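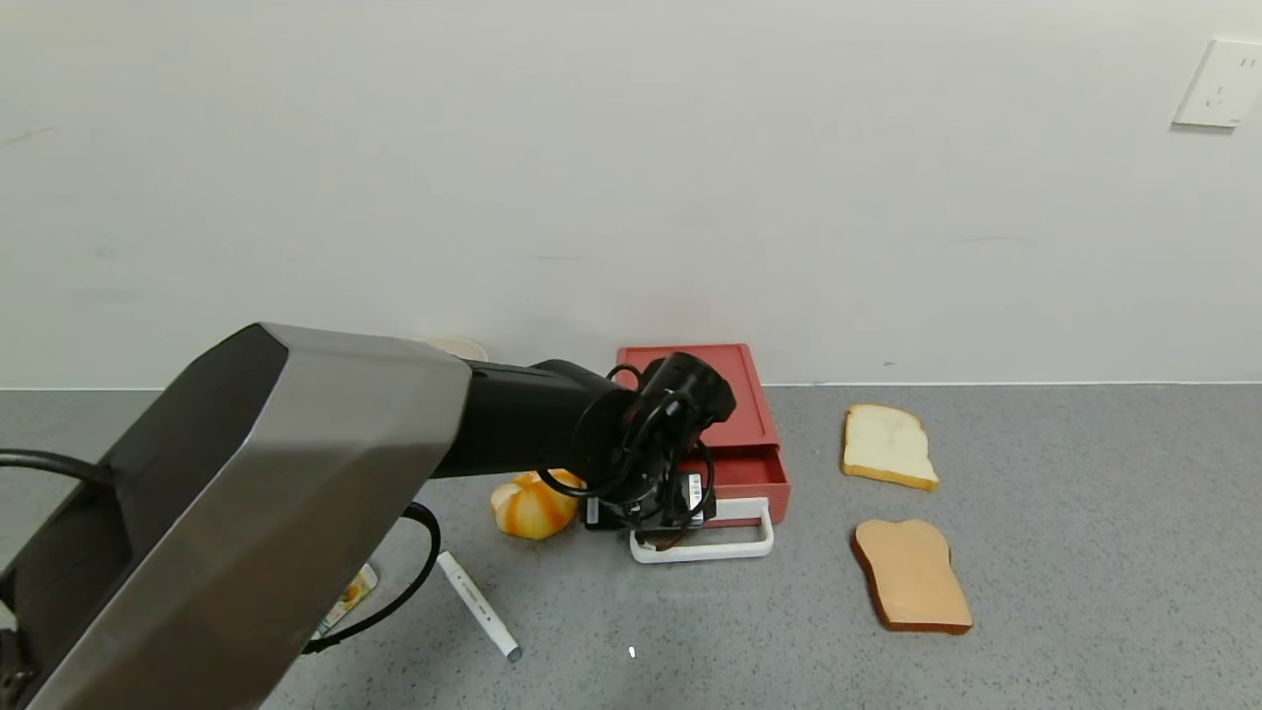

27/12/2021

Dear Jarmila,

I'm happy to say the film is nearly there, and your patience through the fall has meant a great deal to all of us. Florin has a full cut of *Anemum* at last – two hours and a bit, which he swears will come down – and I cried at the ferry scene all over again.

Sound is the slow part. Saturnino wants to redo 2 of the dinner conversations, and I think he's right, so we've moved $671 over from travel to pay for the studio. There is still more than $2,000 left in the music line for Sơn, who has sent us a lovely piano theme.

The poster is waiting on Charvát. I'll mail you a link to the new cut as soon as Florin lets go of it.

Warmly,
Ashraful Gunawardena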